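Floor Finish Trial: Results to Date

The matte sealer trial at the Istura building closed on November 19, 2022. Lanying Mao applied two coats to the east corridor and left the west corridor with the old gloss finish as a control. Both were swept daily and damp-mopped once a week.

Gloss readings on the east side fell by 8 percent over the trial. The control lost more, mostly near the doors – grit tracked in from the parking lot is the likely cause. 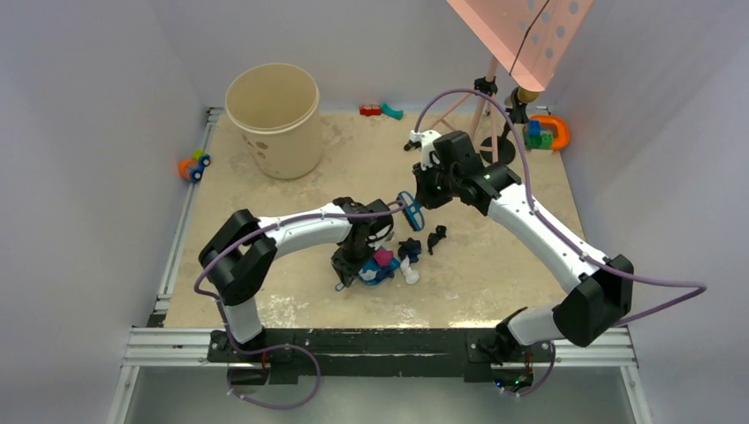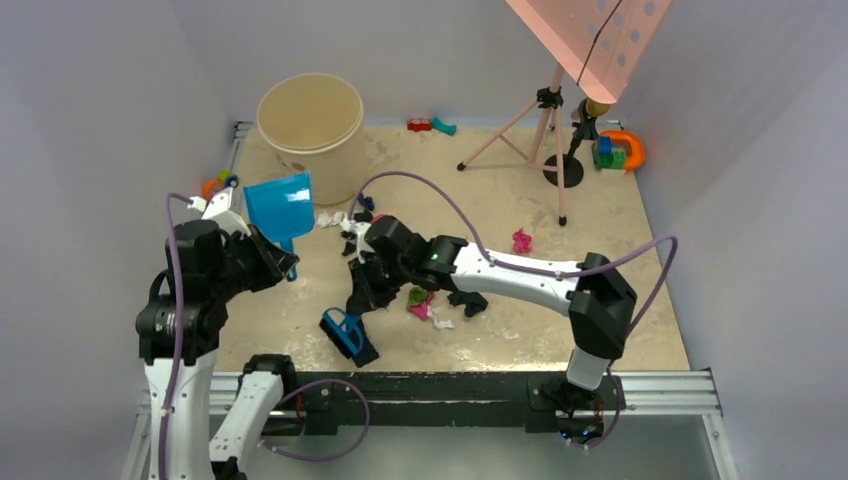

Beige work surface with light scuffing, both views.

Coverage came out at around 255 square feet per gallon on the first coat. The second coat went further. Cure time before foot traffic was overnight.

Shigeru Sakamoto will repeat the readings in February. Until then, do not use the Clareo stripper on the east corridor. Order pads through Stitard as before.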